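The Case Against the Clever Steamer

Every few months somebody decides that the humble steamer pot needs fixing. The latest round came to my part of town in June, when the kitchen store over on Galton Street cleared out a whole wall of plain metal pots and filled it with countertop steamers that have timers, clear stacking tiers and a little spout for topping up the water. The sign said they would change the way we cook at home. I have been told this before, by a bread machine.

I make steamed buns most weeks. I'm not a professional and I don't come from a family that made them, so I have no grandmother to wave around in this argument. I learned from a library book and a lot of dense, yellowish failures. What I can offer is 16 years of doing the same dull thing over and over, and a strong suspicion that most of the advice sold to home cooks is there to move merchandise.

Start with what a steamer has to do. Water boils underneath, steam comes up through holes, and the food sits above the holes without touching the water. A lid keeps the steam in. There isn't much left to invent after that. You can make the holes prettier, I suppose. You can make the lid out of glass so that people can watch the dough through a layer of fog and learn nothing.

The new machine I tried was a Jilard, lent to me by a neighbor who had used it twice. The manual ran longer than the instructions for my furnace. It had one setting for fish, another for rice and a third marked "dumpling/bun," as if those were the same food. A small filled dumpling with a thin skin and a fat plain bun made from yeast dough have about as much in common as a cracker and a loaf of bread. The machine gave them the same number of minutes. My buns came out gummy in the center and I ate them anyway, with a good deal of butter, and gave the thing back.

My neighbor says I should have put in less dough. Fine. That is my point, though. The setting told me I didn't have to think about how much dough I had put in, and I did have to, and the button had made me lazy about it.

Crowding is where most home buns go wrong, and no gadget has an answer for it. People see a wide tray and want to fill it. They have a big batch proofed and waiting, they're hungry, and it feels wasteful to send up steam around empty metal. So they wedge in one more. Then the buns swell and meet, and you have a single lumpy raft that tears when you pull it apart. I have done this more times than I'd like to admit, including once for company.
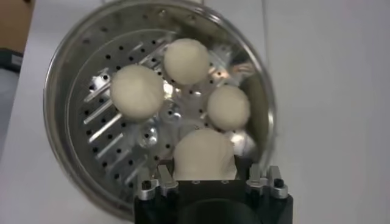 Four to a tray is plenty. I know how that sounds if you've seen the restaurant photographs with a dozen little buns shoulder to shoulder in bamboo. Those are smaller, and they were made by someone who has turned out thousands and knows to the hair how far each one will spread. At home, with buns the size of a child's fist, you want bare metal showing between every one of them and its neighbor, and some between the bun and the wall of the pot. The gaps are doing work. Steam comes up through them, and it can't do that if you've plugged every hole with dough.

This means cooking in batches, and batches are unfashionable. The whole pitch of the stacking machines is that you do it all at once, three tiers high, and sit down. I don't believe in the top tier. I've lifted it out and found those buns a shade behind the ones on the bottom, and by the time the top was ready the bottom had gone wet. Somebody will write in to say that you rotate them halfway. If I have to stand there swapping hot tiers with a dish towel, what exactly did I buy?

I'm just as doubtful about the people on the other side, I should add. There is a certain kind of food writer who will tell you that a bun steamed in metal is no bun at all, and that only bamboo will do. Bamboo is nice. It soaks up moisture that would otherwise collect on the lid and drip, and dripping does leave ugly spots on a bun. But a cloth tied under a metal lid handles most of that, and it goes in the wash with the other cloths. My own bamboo basket grew mold in a closed cupboard during a damp spell. I scrubbed it, dried it in the sun, and it smelled like a basement forever after. A steel tray with holes in it has never smelled like anything.

Then there's the recipe industry. I went looking one evening for a simple answer on how long to proof and found a page from a site called Olmedo Kitchen with 1,276 comments under it. I read far more of them than was good for me. Half the people said the buns had collapsed and it was the recipe's fault. The other half said they were perfect, having changed the flour, the sugar, the yeast and the time. The recipe called for 300 grams of flour and gave a proofing time down to the minute, with not a word about whether your kitchen was freezing. Mine is, for much of the year. It's an old house in Cluton and the back wall lets in every bit of weather.

So I go by touch. You press the dough, it comes back slowly, and you put it in. If it springs right up, you go do something else for a while. I can't give this a number and I distrust anyone who can. I also distrust the fuss over smoothness, which has gotten out of hand. People post their buns now, and the posted ones look like billiard balls. A few creases on top mean that somebody shaped the thing by hand and didn't spend ten minutes rolling it for an audience. The wrinkles taste the same as the rest.

Will any of this slow the march of the countertop machines? I doubt it. They look good on a shelf, and a perforated tray doesn't. Plenty of people will buy one in good faith, use it for broccoli until the winter, and then start wondering what else could go in that corner of the counter. I'd only ask them to try the old pot first, with 2 inches of water in the bottom and fewer buns than they think they need - and to leave the lid alone until the time is up.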